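Idthorpe Adult Learning
Household Skills, Course Handout
Unit 2: Stockpots, Lids and Where to Keep Them
Revised 1/20/26

Read this handout before the practical session. Bring the measurements of one kitchen cabinet at home: inside width, inside depth, and the clear height between shelves. The door opening matters too, and is often narrower than the cabinet itself.

2.1 Why lids are a separate problem

A pot is usually stored in the shape in which it is used. A lid is not. Laid upside down on its own pot, a domed lid leaves the knob pointing into the pot and makes an uneven surface for stacking. Laid right side up, it adds its full height plus the height of the knob. In a low cabinet this can be enough to keep the pot off the shelf altogether.

Lids stacked flat on one another slide, and the one needed is often at the bottom. Standing lids on edge takes care of both problems, provided something holds them there.

2.2 Rack types

Tray rack. A shallow tray with upright wire dividers. It sits on a shelf or counter and catches drips from lids put away damp. The tray should be washed when the rack is emptied.

Door rack. Screwed or hooked to the inside of a cabinet door. It saves shelf space but limits how far the shelf contents can come forward. Check that the door still closes before fixing it in place.

Drawer dividers. Suitable for small lids only. A stockpot lid will normally be too wide to stand in a drawer.

For the session we use a tray rack, set beside the stockpot so that the lid can be moved from one to the other with one hand.

The lid stands on its edge between two wire dividers. It leans a little, and its domed face and black knob are turned toward the pot. When several lids share a rack, turn them all the same way so that the knobs do not meet. 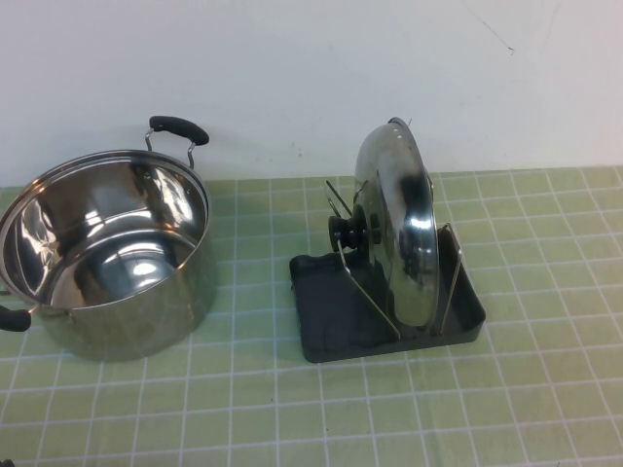 2.3 Handles and clearance

When measuring a pot for storage, include the handles. A loop handle can rise above the rim, so the height of the pot is taken to the top of the handle. Width is taken across both handles. Write down both figures and compare them with the cabinet measurements you brought.

Leave a finger's width on each side. A pot that only just fits will scrape the door frame each time it is taken out.

2.4 Cleaning before storage

Wash the inside of the pot with warm water and dish soap. Do not use steel wool on a polished interior. Chalky spots come off with white vinegar and a soft cloth; rinse afterward.

Many lids have small steam vents near the rim. Hold the lid up to the light to see whether the holes are clear. Grease in a vent can be loosened by soaking the lid, then brushing from the inside outward. Dry around the base of the knob, where water collects.

2.5 Practical task

Work in pairs.
1. Measure the pot and lid, with handles and knob included.
2. Stand the lid in the rack. Let go, and nudge the rack gently. If the lid rolls or tips, move it to a narrower gap.
3. Sketch the pot and rack inside your own cabinet, seen from the front and from above.

Hand in the sketches at the end of the session. Unit 3 covers frying pans and baking sheets.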